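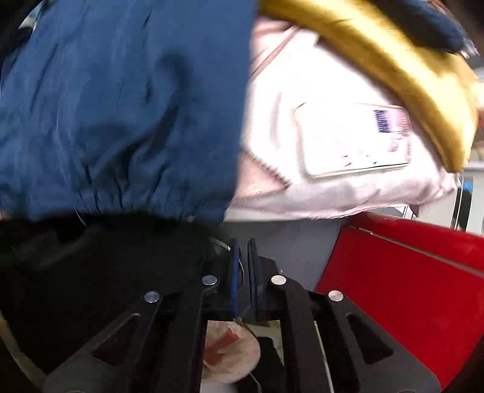
O saco rosa-claro, ao lado do tecido azul.

Comprei o conjunto de sacos de arrumação da Marisham em março, depois de uma conhecida do trabalho, a Constanza Godoy, me ter garantido que lhe tinham resolvido o roupeiro. Desconfio sempre de sacos que resolvem roupeiros. Este conjunto traz 6 unidades, custou-me 95 euros com portes e vem com um folheto que promete mais espaço do que eu tenho em casa.

Começo pelo rosa, o que mais usei. É mole e fofo, e esse é o primeiro problema. Cheio, segura-se; a meio, descai para um lado e leva consigo o que estiver encostado. Na prateleira de cima tive de o entalar entre as mantas para ficar quieto. A marca chama a isto "estrutura adaptável". Eu chamo-lhe falta de estrutura.

A cor é bonita, admito, embora varie muito com a luz: de manhã, junto à janela, o rosa quase desaparece e fica branco. Quem quiser combinar com outras coisas do quarto que veja primeiro numa loja, se conseguir. Na Navarrete tinham o modelo exposto, mas só em cinzento.

As costuras aguentaram até agora. Puxei por elas com alguma maldade e não cederam. O rebordo é que já largava pelo à segunda semana, e tenho encontrado fiapos cor-de-rosa nas camisolas escuras. Para um saco que serve para guardar roupa, parece-me um defeito sério.

Quanto à capacidade, o folheto fala em dois edredões de casal por saco. Meti um, com o joelho em cima, e ainda coube uma fronha. Talvez os edredões da Marisham sejam mais finos do que os meus. Para roupa de verão chega bem: t-shirts, calções, fatos de banho, tudo enrolado.

Antes disto tinha umas caixas rígidas da Visteo, feias e pesadas, que ocupavam o mesmo espaço cheias ou vazias. Nesse ponto os sacos ganham, porque se dobram e vão para uma gaveta. Mas as caixas empilhavam-se, e empilhar estes é perder um domingo a apanhá-los do chão. Tentei três. O de cima caiu antes de eu fechar a porta do roupeiro.

Também não percebo as avaliações na página da loja. São 784, quase todas com nota máxima, e muitas escritas no dia em que a encomenda chegou. Gostava de ler as mesmas pessoas depois de uma mudança de estação.

Lavei um a 30 graus, sem centrifugar. Saiu inteiro e sem manchar nada, mas ficou mais enrugado na parte de baixo e já não voltou ao sítio. Na máquina de secar não arrisco.

Fico com eles, que o prazo de devolução já passou. Por metade do preço recomendava-os para roupa leve e para quem tem prateleiras com laterais. A 95 euros, não. Se alguém tiver experimentado os da Grastport, que são mais baratos e dizem ter fundo reforçado, deixe comentário com o tamanho que comprou.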